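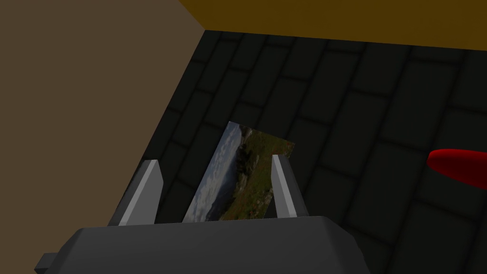 Meler sewer and water bonds: what's on the table

4/24/21

1/ The Meler city council got the draft utility plan this week. It's 402 pages. I read the water and sewer chapters and skipped the parks one, so ask somebody else about parks.

2/ The big item is the Nestuslow pump station. The draft puts the replacement at $13 million, paid for with revenue bonds. No general fund money.

3/ Revenue bonds get paid back from water and sewer bills, so there's no citywide vote. The council can approve them on its own after 2 public hearings.

4/ Next is pipe. The plan lists 130 blocks for new water mains, mostly the old cast iron east of Lagos Street. The block list is in Appendix C. It's sorted by pipe age, so you'll have to search for your street.

5/ Drivimon Creek culvert is back on the deferred list. It was deferred in the last plan too. Staff say they want a state grant first and will apply in October.

6/ Rates: the draft doesn't give a number. It says a rate study will follow. I'd like to see the study before the bond vote and I sent the clerk a comment saying so.

7/ Written comments go to the city clerk by email or at the counter. Put the chapter and page number on them.

8/ Correction to 4: the block list is Appendix D. C is the valve inventory.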